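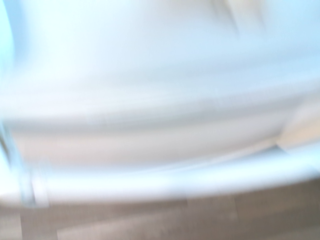 About Stirklow Fellowship

Stirklow Fellowship is a liberal religious congregation of 55 member households. We come from Christian, Jewish, Buddhist and humanist backgrounds, and we don't ask anyone to sign a creed.

The congregation began with 9 people meeting in a living room on Correa Street. We now own the former Altero Chapel, which seats 300 and has a ramp at the side door.

Sunday services start at 10 and last an hour. Children stay for the first hymn and then go to their own classes - parents are welcome to sit in. A lay-led study group meets on weekday evenings and is reading its way through the Psalms.

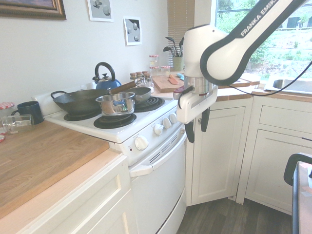
Kettle and pans on the stove.

Our shared meal follows the service on the first Sunday of the month. Bring a dish if you can. We also support the Pidska Food Pantry with one collection a month.

Membership is open to anyone 16 or older. To join, speak to the minister after a service or write to the church office.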